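Kultur & Stadtleben

Das Depot zieht um, das Depot bleibt

Wer in den vergangenen Jahren eine Ausstellung im Stadtmuseum Dreltport besucht hat, kennt den Hinweis am Treppenaufgang: »Obergeschoss vorübergehend geschlossen.« Das Schild ist inzwischen selbst inventarisiert worden. Es trägt die Nummer 432 und steht im Verzeichnis zwischen einem Butterfass und einer Amtskette ohne Amt.

Im Obergeschoss lagert, was eigentlich längst im neuen Außendepot in der ehemaligen Fabrik Honska liegen sollte. Der Mietvertrag dafür ist unterschrieben, die Miete wird überwiesen, und die Halle ist nach übereinstimmender Auskunft aller Beteiligten sehr geräumig. Es fehlt eine Klimaanlage, und ohne Klimaanlage darf dort nichts hinein, was aus Holz, Papier, Leder oder Stoff besteht. Im Bestand bleiben damit vor allem die Kanonenkugeln. Zwei sind schon drüben.

Museumsleiterin Esperanza Van Dusen trug den Stand der Dinge im Oktober dem Kulturausschuss vor und brauchte dafür sechs Minuten, Begrüßung eingeschlossen. Die Ausschreibung für die Lüftung müsse wiederholt werden, weil das einzige Angebot 70 Prozent über der Schätzung gelegen habe. Auf die Frage, von wem die Schätzung stamme, wurde auf die Niederschrift der vorletzten Sitzung verwiesen. Dort steht, sie werde nachgereicht.
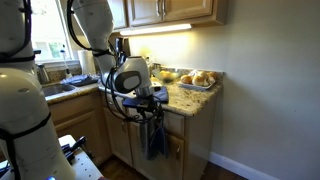

Unterdessen hat die Stadt beim Büro Cuervo ein Gutachten bestellt, das klären soll, ob man die Sammlung nicht auch im Haus belassen und dafür die Ausstellungen auslagern könnte. Der Gedanke hat Charme. Die Besucher müssten dann zur Honska fahren, wo sie immerhin parken können, und die Butterfässer hätten weiterhin den Blick auf den Marktplatz.

Flor Grajales vom Förderverein hält davon wenig. »Wir haben für ein Obergeschoss gesammelt, in das man hineingehen kann«, sagte sie nach der Sitzung. Der Verein hat seine Zusage deshalb an eine Bedingung geknüpft: Das Geld fließt, sobald ein Eröffnungstermin feststeht. Die Verwaltung wiederum möchte einen Termin nennen, sobald das Geld da ist. Beide Seiten nennen die Gespräche konstruktiv.

Geöffnet ist bis auf Weiteres das Erdgeschoss, mit der Dauerausstellung und der Sonderschau »Dravora - ein Fluss und seine Brücken«. Die dritte Brücke ist wegen Platzmangels nur als Text vertreten. Der Eintritt bleibt ermäßigt, auch für Vollzahler.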